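Kandent HG-2 Hand-Held Gripper, Replacement Finger Set

Two jointed fingers, pivot caps fitted, pads already glued on. Fits every HG-2 with a serial number above 205. Below that you have the old pivot, and our sympathy.

Why a replacement set exists: the first batch of fingers had a spring clip that let go under a steady squeeze. It let go politely, with no click and no warning light, and whatever you were holding went on the floor. We had 113 units back before we stopped blaming the customers. The new clip is steel and seats with a snap you will hear. If you don't hear it, don't lift anything over your foot.

Fitting takes 20 minutes with the driver in the bag. Take the battery out first. The old fingers can still close on you with the trigger released, as our Wultbridge workshop learned in July. Check the grip on something light and boxy before you trust it with a mug.
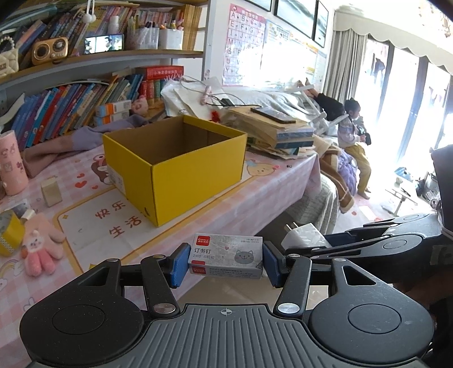
Blue pads closed on a box of 24/6 staples.
Words: Luzius Hollenstein | Updated 12 April 2022

Old fingers go back to Wultbridge in the same bag, postage paid. Please don't keep them as spares. They are the problem.

Comments (3)

pollock_bench: Snap confirmed. Dog left the room.

Kamran Naqvi: Mine is serial 205 exactly. Above or not above?

Luzius H.: Not above. Sorry. Write to us and we'll swap the pivot too.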